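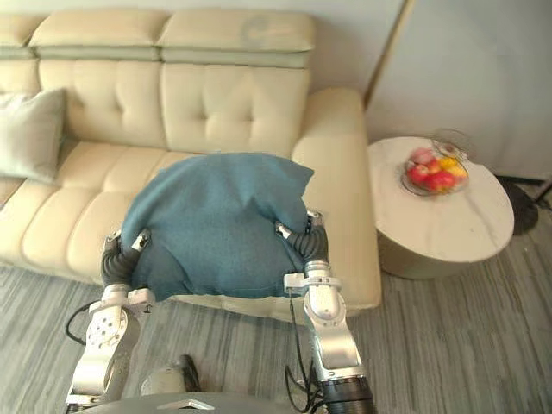 From: Anastasia Tzavaras
To: Hanora Letter Writers list
Date: 2025-01-15
Subject: Re: [letters] what do you do about a pen pal who went quiet?

Magdalini Economou wrote:

> Hi everybody, happy new year. I have a question for the people who have
> been at this longer than me. My pen pal in Furkon has not written since
> the summer. Before that it was a letter every month, long ones, both sides
> of the page. I sent a birthday card and a postcard and got nothing back.
> Do I keep writing? Do I ask what happened? I don't want to nag her, but I
> also don't want her to think I lost interest. And a second thing – what
> paper is everybody using now? My old pad is down to the cardboard and the
> shop on Droltell Street has stopped carrying it.
>
> Magdalini

Hi Magdalini, and hi to everyone I haven't written to since the holidays (I owe at least three of you a real letter, I know, I know).

I had a pen pal go silent on me for almost 23 months once. I was sure I'd offended her. I'd made a crack about her sister's wedding cake in my last letter and I went over that sentence in my head so many times I could still recite it for you. Then one January an envelope showed up, fat as a sandwich, and it started right in with "So the new roof leaks too." No apology, no explanation until page four! She had moved twice and changed jobs and my letters were all in a box with her good tablecloths. The cake never came up. I don't think she'd even noticed it.

So I would keep writing, but I'd make it easy on her. Short letters. A page, maybe less. When I owe somebody a letter and a long one comes in on top of it, I feel awful, and then I put off both of them. A postcard doesn't do that to me. I'd tell her something small, like what you're cooking or what the neighbors are fighting over, and leave out any questions she has to answer. I wouldn't bring up the gap at all the first couple of times. If you get to spring and there's still nothing, then I think it's fine to write one plain line, something like "I hope you're all right, and I'd love to hear from you whenever you feel like it." And then leave it there for a while.

One practical thing, are you certain of the address? Yours came back to me that time with the apartment number missing, and that was my fault, I'd copied it wrong out of my own book. Check the old envelopes against what you've been writing. People's sevens are terrible. My aunt's look like ones and her ones look like nothing on earth. Also put your return address on the front if you've been putting it on the flap, because flaps get torn open and tossed and then she may not have it handy.

Okay, paper. I have opinions!

I was using the Droltell Street pads too and I was sad when they went. I bought the last two they had and I'm still a little ashamed of how fast I walked to the register. What I've switched to is the plain cream writing paper from Chrysikopoulos, the stationery place, not the copy shop with the same name. It comes in packs of 100 sheets and you can get it with lines or without. I get it without and slip a lined sheet underneath so my writing doesn't slide downhill. It takes fountain pen pretty well. My blue ink behaves, but the black shows through some, so with black I only write on one side. The matching envelopes are too tight if you fold in thirds and have more than five sheets, and the glue tastes like the inside of a shoe. Use a sponge.

If you mostly use a ballpoint then don't spend the money. Regular notebook paper is fine. The best letters I've ever gotten were on the back of somebody's work schedules and I've kept every one of them.

Which gets me to storing them, since a few people asked in December and I never answered. I finally went through mine this past week. There were a bit more than I thought. 800 letters, if you count cards, and I did count cards. I used to keep them by year and I could never find anything, because who remembers what year somebody's dog ran off? Now they're by person, oldest at the back, each bunch tied with flat cotton tape. Rubber bands go gummy and leave a mark, so get those off if you've got them. I pulled the paper clips too, there was rust on a lot of the older pages. I left everything in its envelope except where the envelope was falling to bits.

It took me way longer than it should have because I kept reading them. I lost a whole afternoon to the summer my cousin tried to keep bees.

Oh, and does anybody know what to do with letters that smell like basement? I've had a small bunch sitting in a closed box with baking soda in an open dish (not touching the paper) and it's better, but it's not gone. I read about airing them outside but it's January and I'm not clipping my grandmother's letters to a line in this wind.

For anybody keeping track, the next paper swap at Hanora is still on as far as I know. Bring anything you've got too much of. I have a stack of birthday cards with sailboats on them that I bought in a weak moment and I'd love to see them go to a good home. I'm also looking for airmail envelopes with the striped border, the thin kind, if anyone has some to trade.

Magdalini, let us know if you hear from her. And if you'd like to try the cream paper before you buy a pack, send me your address off list (with the apartment number!) and I'll mail you a few sheets.

Anastasia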